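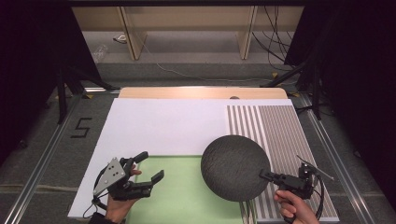 Adix hand-held gripper pair, reviewed after 3 months

I don't trust product pages that say "ready in minutes," and the Adix page says it twice. The kit is a pair of hand-held grippers for recording two-handed tasks, one for each hand, with two black fingers apiece and a cable out of each. We paid $622 for the pair. I had already spent a year with the older Pevosent set, so I knew what I was comparing it to, and I was ready to send these back.

Setup first. The box has the grippers, the cables, a bag of screws and a folded sheet that is mostly warnings. The sheet tells you to zero the fingers, and it does not say that you have to do the left and right units separately or the second one copies the first one's numbers. I found that out after a full afternoon of recordings where the right hand claimed to be closed while it was plainly open. Those went in the trash.

The zeroing itself is fine once you know. Close the fingers with nothing between them, hold, wait for the light, open all the way, hold again. Do it before every session. Adix says every 100 sessions is enough. I tried leaving it alone for a week and the readings had wandered enough that I went back to doing it each morning.

Grip is where I expected to complain most and ended up complaining a little. For everyday handling I use a big dark gray ball with a pebbled surface, over a green mat with a striped panel beside it on a white board. It's an awkward thing to hold from one side, and one gripper can keep it up off the mat while the other hand hangs back with its fingers open. Smooth things are another story. Glass jars slide, and so does anything glossy. The finger pads are glued on, and one of mine started peeling at the tip in the second month. Replacement pads are sold only in sets of four. The Pevosent pads screwed on and I never had to replace one.

The cables bother me more. They come out low and hang in a loop, and if the loop is too short it tugs your wrist when you reach across. If it's too long it drags over the table and catches on the edge of the mat. I ended up taping mine to my sleeve, just above the cuff, with enough slack to bend the elbow. A small clip on the handle would fix this and would cost pennies.

Side plate: there's a triangular metal one with small holes in it on my left unit. Check the screws that hold it. Mine backed out twice before I put a dab of medium thread locker on them, and now I check with a fingernail every time I pick the thing up. If yours rattles, start there before you blame the fingers. I wasted an hour listening to the wrong end.

Cleaning is easy enough. Dry brush at the finger joints, a barely damp cloth on the handle, nothing wet near the cable. Do not use the spray oil the sheet suggests. It picks up carpet fuzz and you will be scraping it out with a toothpick. A dry graphite lube from Ostel has worked better for me, used very lightly.

Support answered my mail in 3 days with a link to the same folded sheet. The second answer was better and included the separate-zeroing step, so somebody over there knows about it. Put it in the sheet.

The warranty is 90 days, which I think is too short for something you squeeze all day long. Şimşekoğlu, the reseller, offered a longer one at extra cost. I passed, and with the pad peeling I half regret it.

Would I buy them again? At this price, probably one more pair as spares, and only with the pads replaced by something I can screw down. They are lighter than the old set and my hands hurt less at the end of the day, I'll give them that. I would not believe the part about minutes.

Posted 26 May 2018

Recent reviews
Pevosent two-hand set, one year on
Ostel dry graphite lube
Cutting mats that stay flat
Cheap cable sleeves compared
Thread lockers for small screws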